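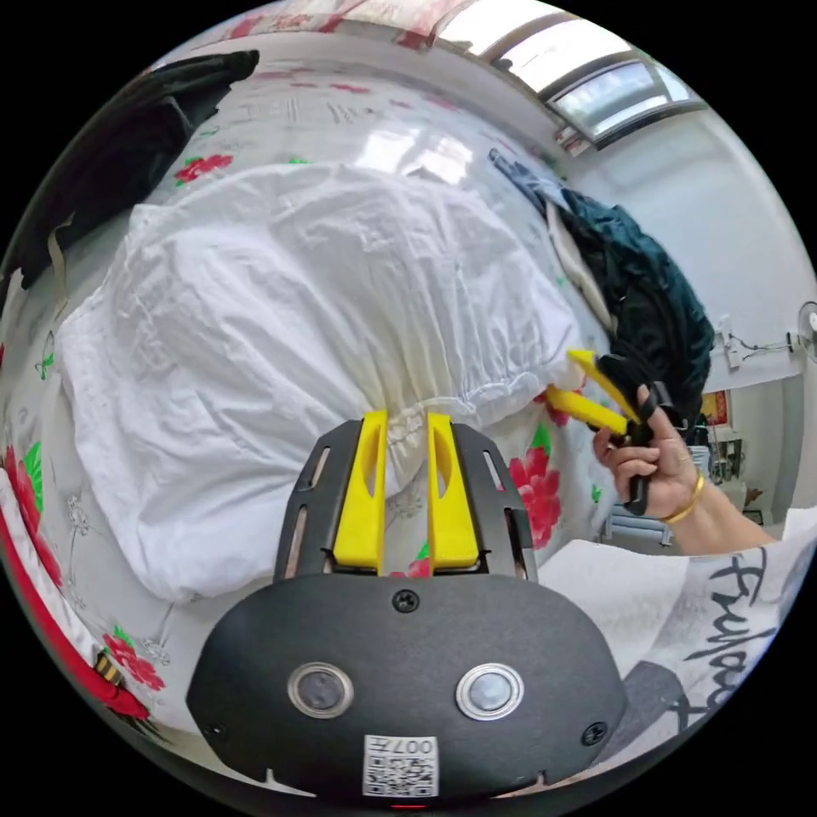 The Lodel duvet cover was purchased by the Stuso guest residence in Steltthorpe for use in its long-stay bedrooms. The residence had previously relied on covers with buttons along the foot, and staff had asked for a closure that could be managed more quickly on changeover days. The Lodel cover is plain white with an elasticized hem, and the elastic draws the fabric into a ruffled band. White was chosen so that one cover would suit every sheet in the linen store, including the pale sheets with the large red flowers and thin grey blossoms, which remain the most requested by residents.

## Use and Fit

The cover was placed on trial in March. Frøydis Eklund, who supervises the linen room, reports that the elastic holds the insert well at the foot and that one person can change a bed without assistance. Corners require more attention. The insert tends to settle away from them, and each corner must be held while the cover is shaken out.

## Care

Covers were laundered every Wednesday with the Ansah pillowcases already in service. The fabric creases readily — more so than the buttoned covers it replaced — and residents who prefer a pressed appearance may be disappointed. The hem should not be ironed.

## Recommendation

The residence has ordered 100 covers for general use. Mehwish Lashari of the purchasing office has asked the supplier to consider inside corner ties for future orders. Buyers with heavier winter inserts should request a sample first, as only the summer weight was included in the trial.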